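Forum der Projektgruppe Robotik, Studienjahrgang Rorach
Thema: Wertung der Wäscheaufgabe

Stumico (Kursbetreuung), 14:10
Die Projektgruppe wird gebeten, die Aufgabe »Trommel beladen« künftig mit 6 Durchläufen je Team zu dokumentieren. 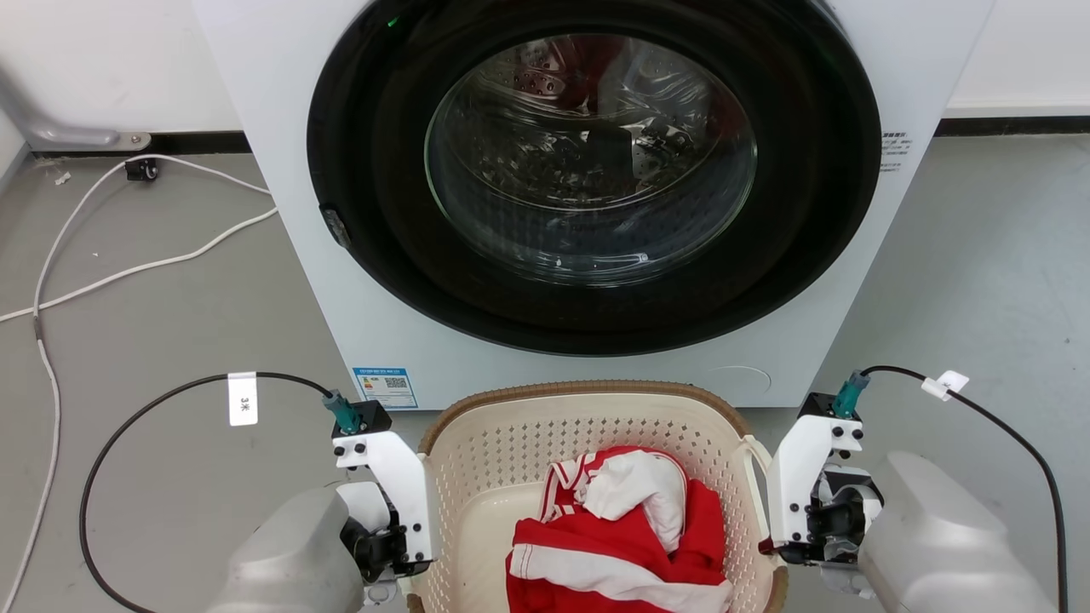
Die Protokolle sind bis Ende März im Ordner Gamum abzulegen.

Tsuji, 14:52
Dem widerspreche ich. Bei 6 Durchläufen entscheidet der Zufall, zumal der Stoff jedes Mal anders fällt.

rorach173, 15:20
Ich schließe mich der Kursbetreuung an. Mehr ist in der Laborzeit nicht zu leisten.

Stumico (Kursbetreuung), 16:05
Der Einwand wird geprüft. Bis dahin gilt die genannte Regelung.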